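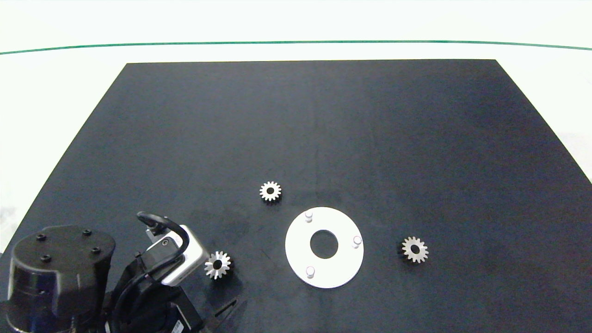
Is the Kareo gear kit worth buying if you only want to learn how small gears go together? For a first kit, I'd say go for it – but buy something to keep the parts in, and don't expect much from the instructions.

July 5, 2023
By Fidelina Llanos

Had this one on the bench since May. Metal spur gears, white plate with three pins, gears go on the pins. Simple idea. A planetary set without the middle, basically, and you can add the middle later if you buy the second box (I haven't).

Gears first. Good. They feel heavier than they look, teeth are short and blunt so no nicked fingers. Bores came clean, no burrs on mine. I wiped them down with a dry rag becuase they arrive with a film of oil and it gets on everything.

Fit on the pins is snug. Drop a gear on crooked and it jams, so lower it flat and let it find its own way down. Took me a few goes. My first full build was 14 minutes, most of that one stubborn gear. Now it's under two.
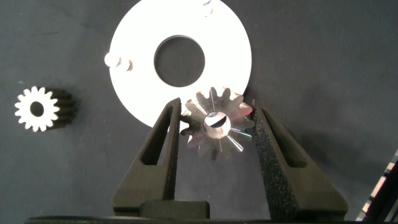
Photo: Ferhat Aksoy

The finish is nicer than I expected at this price. Polished faces, catch the light well, and fingerprints show up right away. If that bugs you wear gloves. I stopped caring after a day.

Plate is the weak part. Light, slides around on a smooth table when you push a gear down. A square of rubber shelf liner under it fixed that. Pins have rounded tops, which helps with lining up, and none have come loose so far after more than 100 on-and-offs.

Instructions – one folded sheet, tiny print, step 3 is missing from mine. Wrote to the seller, Skistano, got a PDF back in 10 days. Same sheet, step 3 still missing.

Compared with the Yazıcı set: that one has plastic gears, quieter, cheaper, and a propper tray. Kareo has no tray at all, just a bag. Small round parts in a bag, guess where they end up. Mine live in a mint tin.

Paid 60 dollars at the hobby shop in Petdale. Would pay it again for the gears. Four stars, would be five with a heavier plate and a readable sheet. Will update if I get the second box.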